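To: geta-users
Date: 23 November 2018
Subject: Re: [geta-users] How many demos before it's worth training?

Hi all,

Thanks for writing in, and welcome to the list! I've been meaning to put our numbers down somewhere for ages, so you've given me the push I needed (and I've made myself a cup of tea, so this may go on a bit).

On the earlier message:

> We're just getting going with Geta and have 24 demonstrations of
> a single pick in the kitchen room. The policy heads off in the right
> direction and then dithers above the object. Do we simply need
> more, or are we doing something wrong? And does anybody bother
> keeping the failed ones? We're a small group and one person is
> doing all the driving in the evenings, so I'd rather not ask for
> hundreds more if they won't help.

I don't think you're doing anything wrong. Dithering over the object was our constant companion at Traltdale all through September, and I'd be a bit surprised if you'd managed to skip it. With 24 demos you've taught it where to go, but there's not much in there yet to tell it when to start down.

The first thing I'd look at is how your driver behaves just before the grasp. Ours (me, mostly) used to stop above the box and have a good think, fiddle with the wrist, then carry on. Every one of those pauses went into the recordings, and the policy learned to pause beautifully. We now trim any stretch where the arm hasn't moved for 30 steps, and I practise the approach a few times with recording turned off before I start a batch. My partner says I look like someone rehearsing a golf swing.
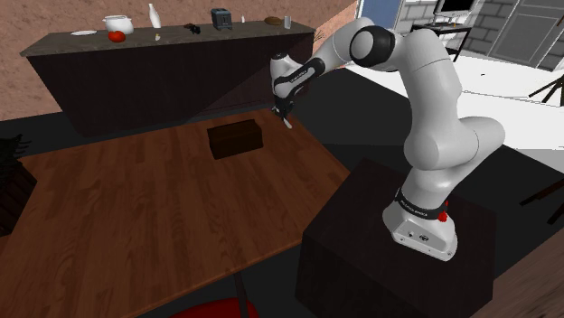

The second thing is variety, and I'd put that well ahead of the raw count. Our first big set on the kitchen room had the box starting in very nearly the same spot every time, because I'd forgotten to turn the randomiser back on after testing something else. Lovely clean data, and completely useless the moment the box was shifted a few centimetres toward the edge. We threw most of it out, which hurt. Now I shuffle the object position and its rotation every episode, and change the arm's starting pose every so often as well. The colour of the light makes a difference too, though less than I'd expected. I leave the clutter on the counter behind alone for most episodes and swap it around for a smaller share. If somebody here has tried swapping it every time, I'd love to hear how you got on.

As for totals, we're sitting at 2046 kept episodes across all our tasks, but please don't let that frighten you! The single pick was behaving itself long before then. If your one poor driver has only got evenings, I'd ask for a short session with the randomiser on, retrain, watch where it goes astray, and then have them drive only those bits. Starting an episode from the place where the policy got muddled is worth far more than another tidy run from home. In Geta you can save the state and load it as the start of a new episode, although the menu item is tucked away under the playback settings, where I would never have thought to look.

On failures, yes, keep them, but in a separate folder and with a label. We use just 2 labels, "missed" and "dropped". I started out with a much grander scheme and was forever arguing with myself about which one applied. We don't train on the failures directly, but the folks at Jarnberg do something clever with theirs for a success detector, and perhaps one of them will chime in.

One small warning if you're exporting through Fakir – check that the gripper channel has come across the right way round. The older exporter flipped open and closed for us, and I lost an entire weekend to a robot that politely opened its fingers every time it reached the box.

I'm happy to share our trimming script if it's any use. It's ugly, and the comments are mostly me grumbling, but it does the job. Let me know which version you're running and I'll dig out the matching one.

Cheers, and say hello to your driver from me!

--
Traltdale teleop group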